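How Do You Choose a Hand for a Robot?
An explainer for readers in the upper primary years
Published by the Trovach Centre for Young Learners. Last reviewed 8th January.
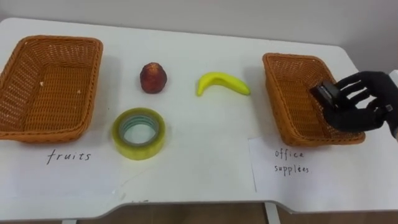

The sorting task
At the Trovach Centre, robots are given jobs to do so that their parts can be compared. One of these jobs is called the sorting task. There are two baskets on a white table. A handwritten label tells which basket is for fruits and which is for office supplies. Things such as a banana and a roll of packing tape have to be put in the correct basket.

You could finish this job very quickly. You would look at the banana, know what it was, pick it up and put it with the fruit. You would not need to think about your fingers at all. A robot has to be given every part of that skill, and each part can be done well or badly. The sorting task lets the Centre study one part at a time.

This explainer is mostly about hands. It also looks at arms, cameras and controllers, which all have to work together with the hand.

What is a gripper?
A gripper is the part at the end of a robot's arm that takes hold of things. Some grippers look like a human hand. Others look more like kitchen tongs, and some do not have fingers of any kind.

The Centre compared three grippers on the sorting task.

The five-fingered hand
This hand has four fingers and a thumb, with joints that bend where your knuckles bend. It can curl around an object and hold it from several sides. In the photograph, a black hand of this kind is holding a small black object over the basket for office supplies.

A hand with many joints can make many shapes. It can close into a fist, pinch with two fingers or spread out wide. Each joint must be told how far to move, however, and there are many of them. If one finger arrives too early, it may push the object away before the others have closed.

The two-fingered gripper
The Centre's second gripper is called the Mulness. It has two flat fingers that slide together and apart, and that is the only movement it makes. It is strong and simple, and it is easy to repair.

The Mulness is good with objects that have flat sides, such as a box or an eraser. Round objects are harder. Try picking up an orange with two rulers and you will feel the difficulty for yourself. The orange touches each ruler in one small place, and it can roll or spin.

The suction cup
The third gripper is a soft rubber cup joined to an air pump. When the cup is pressed against an object, the pump draws the air out from inside it. The air outside then pushes the object and the cup together.

Suction works well on surfaces that are smooth and flat. On a bumpy surface, air leaks in under the edge of the cup and the object falls. A roll of tape is a puzzle for the suction cup as well. If the cup lands over the hole in the middle, there is nothing for it to hold.

How are they compared fairly?
A fair test changes one thing and keeps everything else the same. You may have used this rule in science lessons at school.

If the Centre tested one gripper with a banana and another with a heavy book, the results would tell us very little. Each gripper was therefore given the same objects, in the same starting places, with the same two baskets. The same arm carried each gripper in turn.

One try alone is not enough, either. A robot may be lucky once or unlucky once. The Centre recorded 348 tries altogether, and every try was marked as a success or a miss. A try was a success only if the object finished in the correct basket. An object dropped on the table was a miss, and so was an object placed gently and neatly in the wrong basket.

What did the Centre learn?
The five-fingered hand had the most successes with round and curved objects. It was also the slowest. It needed 17 seconds for a usual try, and the Mulness needed eight.

The Mulness had the most successes with flat-sided objects. It had trouble with round ones, which sometimes rolled out from between its fingers.

The suction cup was quick, but it could not hold bumpy objects at all. The Centre decided to keep it for a different job, which is moving sheets of card.

No gripper came first for every object. A factory that packs the same box all day may be well served by two flat fingers. A robot that has to help in a home or a classroom will meet objects of many shapes -- and there, a hand with more fingers may be worth the extra time.

The arm
The hand cannot reach anything without an arm to carry it. A robot arm has joints that do the work of your shoulder, elbow and wrist.

The wrist is especially important for sorting. Hold a pencil and try to drop it into a cup while keeping your wrist completely stiff. You will find that you have to move your whole arm, and perhaps lean to one side. A robot arm with a wrist that turns can tilt an object as it lowers it, and the rest of the arm can stay nearly still.

Baskets make this more difficult. They have rims, and an arm that comes in too low will knock against the rim. An arm that stays too high will drop the object, which may then bounce out.

The camera
The robot needs to know where things are. A camera takes pictures of the table, and a computer program looks for the objects in them.

The Centre tried cameras in 2 places: one at the robot's head, looking across the table, and one on its wrist, close to the fingers. The head camera could see most of the table at once. Its view was sometimes blocked by the robot's own hand. The wrist camera gave a close view of the object being picked up, but it lost sight of the baskets.

Colour can also cause difficulty. A bright yellow banana stands out clearly on a white table. Clear tape is harder to find, as some of the light passes straight through it.

The controller
The controller is the part that sends instructions to the arm and the hand. The Centre uses a controller called Stimelus. Many times each second, it checks where every joint is, compares this with where the joint should be, and makes a small correction.

You do something similar when you carry a full glass of water across a room. You keep noticing small changes, and you keep adjusting.

Stimelus can be set to squeeze gently or firmly. A gentle squeeze is safer for soft things but may let a heavy object slip. A firm squeeze holds well but could crush a ripe piece of fruit. The test team began with toy fruit for this reason, and the settings were adjusted before any real fruit was used.

Try it yourself
You can run a gripper test at home or at school. Ask an adult before you begin.

You will need:
two bowls or baskets
paper and a pen for labels
a pair of kitchen tongs
a pair of thick winter mittens
a spoon
several small objects that will not break

Write a label for each bowl, such as "kitchen things" and "school things". Place the objects on a table between the bowls and mark each starting place with a pencil dot on a sheet of paper.

Sort all the objects with the tongs, and write down each success and each miss. Put everything back on its dot. Repeat the test wearing the mittens, and then with the spoon. Do not change the objects or move the bowls between tests.

When you have finished, look at your results for each object. Was there one that every tool could move? Was there one that only a single tool could manage?

Words to know
Controller: the part that tells the arm and hand how to move.
Fair test: a test in which only one thing is changed.
Gripper: the part of a robot that holds objects.
Joint: a place where two parts meet and can bend or turn.
Suction: holding an object by drawing air out of the space beside it.

For teachers and families
Printed copies of this explainer may be made for classroom use. The next title in the series, How Do Robots Use Their Wrists?, is being prepared with the Esposito Library and will be available in June.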